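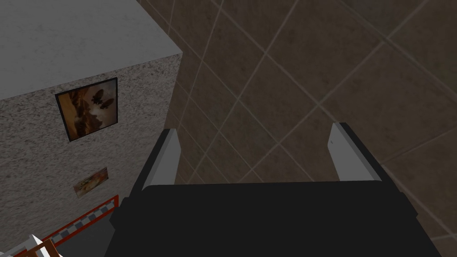 3 Measuring slip resistance on ceramic floor tiles in service

3.1 Buildings and floors

The floors studied are glazed and unglazed ceramic tile, laid in rooms open to the public on most days of the year. All belong to two buildings, the Kania library and the Mavromatis health centre. The library floors are unglazed throughout. The health centre has glazed tile in the waiting areas and treatment corridors and unglazed tile in the entrance lobbies and wash rooms. The tile in both buildings was laid on a cement mortar bed with a cement grout, and neither building has had its ground floor relaid.

Altogether 31 rooms were included. A room was accepted if its floor was tiled wall to wall, if the tile came from a single batch as far as the building records showed, and if the room could be closed for long enough to complete a full set of readings. Stairs and ramps were left out. A ramp changes both the way people walk and the way the test instrument rests on the surface, and the correction for slope given in the instrument manual was not considered reliable on small tiles.

The rooms were not chosen at random. Two groups are over-represented compared with the stock of public buildings in the district: entrance lobbies, which receive most of the grit carried in from outside, and wash rooms, which are wet for part of each day. Conclusions about average slip resistance should therefore not be carried over to other buildings. The comparisons in Section 4 are made within rooms and are less affected by the choice.

3.2 Dividing each floor into zones

Wear on a tiled floor is uneven. People entering a room take much the same line from the door to the desk, the lift or the next door, and the tiles along that line lose their surface texture first. Tiles beside a wall or below a fixed bench may be close to their original state after many years. A single value for a whole floor hides this difference, and the value will depend mostly on where the operator happened to set up the instrument.

Each floor was accordingly divided into three zones before any reading was taken. The traffic zone is the band of tiles along the usual walking line. The edge zone is the strip within one tile of a wall or fixed fitting. The remainder forms the middle zone. The walking line was drawn on a floor plan by one observer standing in the room during opening hours and was then checked by a second observer at a different time of day. Where the two lines disagreed by more than one tile width, the band was widened to include both.

Furniture caused some difficulty. In the library, reading tables had been moved at least once since the tile was laid, and the old walking lines could still be felt by hand as smoother bands running under the present tables. These bands were recorded as a separate class and left out of the main comparison. They are treated briefly in Section 5, where they provide a rough check on whether a worn tile recovers any of its resistance once foot traffic stops.

3.3 Test instrument and sliders

Slip resistance was measured with a pendulum tester. The instrument swings a weighted foot with a spring-loaded rubber slider across the floor and records the height to which the foot rises after contact. A rough floor takes more energy from the swing, and the foot rises less. The reading is taken from a scale on the frame, on which higher values mean greater resistance.

The same instrument was used for all readings. It was levelled at each position, and the sliding length was set with the gauge supplied. The zero was checked before the first swing at each position and again after the last. If the zero had moved by more than one scale unit, the set was discarded and repeated.

Sliders were prepared on abrasive paper and then on lapping film, following the same number of passes each time. A slider was retired when the worn edge exceeded the permitted width or when its reading on the reference glass plate fell outside the accepted range. Slider changes were logged against the position at which they took place, and the effect of the change was tested by repeating the two positions immediately before it. No systematic step was found.

Grout joints need care on small tiles. Where the sliding length crosses a joint, the slider edge may catch, and the reading rises for reasons that have little to do with the tile. The instrument was set so that the slider travelled within a single tile wherever the tile was large enough. On the smaller tiles in the wash rooms this could not be done. In those rooms each position was tested in two directions at right angles, and on a diagonal, and the mean of the three was used. The spread among directions is reported with the results — it is larger than the spread among repeated swings in one direction, and the error bars in Figure 2 of Section 4 are based on it.

3.4 Order of work

Readings began in March, and the same order was followed in every room. The room was closed and the floor inspected for loose or hollow tiles, which were marked on the plan and avoided. Dry readings were taken first in the edge zone, then in the middle zone, then in the traffic zone. The floor was next wetted with clean water from a hand sprayer until an unbroken film covered the test area, and the sequence was repeated. The film was renewed before every swing.

After the wet readings, the test area was washed with Surngate, the neutral floor cleaner in regular use in both buildings, at the dilution given on the container. It was left for 20 minutes, rinsed twice and dried with clean cloths. Dry and wet readings were then repeated. The purpose of this step was to separate two effects that are easily confused in practice. A floor may be slippery from loss of texture, and it may be slippery from a film of residue left by earlier cleaning. Washing removes much of the second and should leave the first unchanged.

Kyriaki Spanos took all readings in the library and the glazed areas of the health centre. Charalambos Koutsoukos took the readings in the lobbies and wash rooms. To check for operator effects, each repeated a set of positions already tested by the other without sight of the earlier values. The difference between operators was smaller than the difference between repeated sets by one operator, and no correction was applied.

3.5 Surface roughness

Roughness was measured at each pendulum position with a portable stylus gauge. The stylus was drawn across the tile in the direction of the pendulum swing and the mean peak-to-valley height recorded. On glazed tile the trace is generally smooth, with isolated pits where the glaze has broken. On unglazed tile the trace is irregular over its whole length, and a short trace can be unrepresentative. Repeat traces were taken side by side and averaged.

Mean height alone is a poor guide to wet slip resistance. Two tiles may give the same value while one has sharp peaks and the other has peaks worn flat, and the sharp peaks break through a water film far more readily. The full traces were therefore kept, and a simple measure of peak shape was calculated from them. The measure compares the material in the upper part of the trace with that in the lower part. A tile whose peaks have been flattened shows a clear imbalance. The calculation is set out in the appendix.

3.6 Cleaning records

Cleaning in both buildings is carried out by Sosteo under contract. The firm keeps a daily sheet for each room, giving the method used, the product and the time at which work was finished. These sheets were copied for the period of the study and matched to the rooms by number. Entries were missing for a few rooms during holiday closures. They were left blank in the data, with no attempt to fill them from neighbouring days.

The sheets record what was issued and do not always record how strongly it was mixed. In the library, cleaner is drawn from a wall-mounted dosing unit, and the strength is fairly steady. In the health centre it is poured by hand. A residue film is more likely in the second case, and the treatment corridors showed the greatest change between the readings taken before and after washing. The sheets cannot settle whether over-strong mixing was the cause. A direct measure of residue on the tile would be needed — swab samples were considered, but the available method was not sensitive enough on unglazed surfaces.

3.7 Data handling

The complete set contains 2,542 pendulum readings after discarded sets are removed. The first swing at each position was not used, in keeping with normal practice, and the median of the remaining swings was taken as the value for that position. Values were corrected for floor temperature with the table supplied with the slider rubber. The correction was small in all rooms except the lobbies, where the floor beside the outer doors was noticeably colder than elsewhere.

Positions within a room are not independent. They share a tile batch, a cleaning routine and much the same foot traffic. Treating them as independent would make the differences among zones look more certain than they are. A model with a separate term for each room was fitted, with zone, surface type, wetting and washing as fixed effects. Interactions between zone and wetting, and between surface type and washing, were included from the outset, as both had been proposed before the readings were taken. Others were tested afterwards and are marked as such in the tables.

Rooms with fewer than the planned number of positions were kept in the model. Two of the smaller wash rooms had no middle zone at all once the traffic and edge zones had been drawn, and these contribute only to the comparison between traffic and edge. Removing them altered the estimates slightly and left the order of the zones unchanged.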